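Section 4. Gloss black tops: cleaning and re-polishing

Part of the Plinasano kit guide, April 2025 edition. Covers lacquered tables, consoles, piano stools, cabinet lids. Not for oiled or waxed wood, see section 6 for those.

Read the whole section first. Then clear the top, everything off, and put it somewhere you'll find it again. 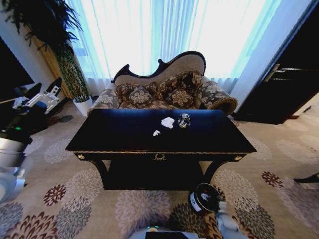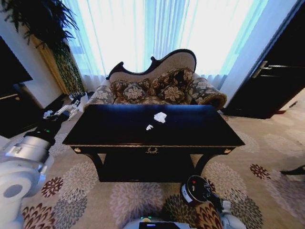 Black lacquered top, gold trim, curved legs. Mind the knobs and the mount when you polish.

**What you need**

- Plinasano cleaner (blue cap)
- Plinasano polish (white cap). Different bottle, don't mix them up
- 2 microfibre cloths, clean, labels cut off
- Abrasive sheets, 2000 and 3000 grit. Only if there are scratches
- Low-tack masking tape
- Bowl of lukewarm water
- A torch

No kitchen roll. No tissues. Paper scratches gloss black, and you won't see it till the sun comes round.

**4.1 Cleaning**

1. Dust first. Dry cloth, no pressure, one direction. Shake it out and go again.
2. Tape over any gilt or brass bits. Knobs, mounts, edge bands, keyhole plates. Press the tape down with a fingertip, not a nail.
3. Damp cloth, wrung out hard. If it drips its too wet.
4. Small squirt of cleaner on the cloth. Never straight on the table.
5. Wipe in straight lines, back edge to front. Overlap a bit.
6. Dry straight away with the second cloth. Don't leave it to air dry, you get rings.
7. Low torch, held flat to the surface. Look for smears and fine scratches. Just smears: repeat 5 and 6. Scratches: go to 4.2.

> **Caution:** no ammonia, no vinegar, no glass spray. Clouds the lacquer and it doesn't come back.

**4.2 Light scratches**

Fingernail test. Run a nail across. Catches? Stop here, that's a repair job, see section 9. Doesn't catch, carry on.

1. Soak the 2000 sheet in the bowl. Ten minutes.
2. Wrap it round the foam block.
3. Very light strokes, along the scratch and just past the ends. Keep it wet. The patch goes dull grey, that's normal.
4. Wipe, dry, check with the torch.
5. Same again with the 3000 sheet, going slightly wider.
6. Wipe off all the slurry. Change the water.

> **Caution:** stay well in from the edges and corners. Lacquer is thinnest there and you will go through it. Once you see brown, stop.

**4.3 Polish**

1. Fresh cloth, folded in four.
2. Pea-sized blob of the white cap stuff. Less than you think.
3. Small circles, medium pressure, until it nearly disappears. A patch the size of a dinner plate at a time.
4. Leave five minutes. It hazes over.
5. Buff off with the dry side. Straight lines agian, not circles.
6. Tape off, slowly, pulled back on itself. Any residue on the metal, dry cloth only.

Nothing back on the top for a day. Lamps and vases want felt pads under them, the Haltow ones in the kit are fine. Not rubber feet, rubber marks lacquer.

**Notes**

- Older kits (before January) have a green cap instead of white. Same polish, same amounts.
- Older Devari cloths are too coarse for this. Keep them for legs and undersides.
- Legs and lower shelves: cleaner only. Polish collects in the curves and dries white.
- Room too hot or the table in full sun, wait. Polish dries before you can work it.
- Upholstery close by? Pull the table out or throw a sheet over the seat. Polish spots on pale fabric are a pain.
- Spare sheets and pads: order part 154. Comes as a mixed pack, no singles.

**If it goes wrong**

| Problem | Try |
|---|---|
| Greasy smears | Too much polish. 4.1 again, steps 3 to 6 |
| Swirls in the light | Dirty cloth. Wash it, repeat 4.3 |
| Dull patch | Not enough work with the 3000. Back to 4.2 step 5 |
| White rings | Damp under the lacquer. Leave a week, dry room, then look again |
| Gold coming off | Stop. Don't rub. Section 9 |

Wash cloths at 40, no softener. Softener leaves a film and you're back to smears.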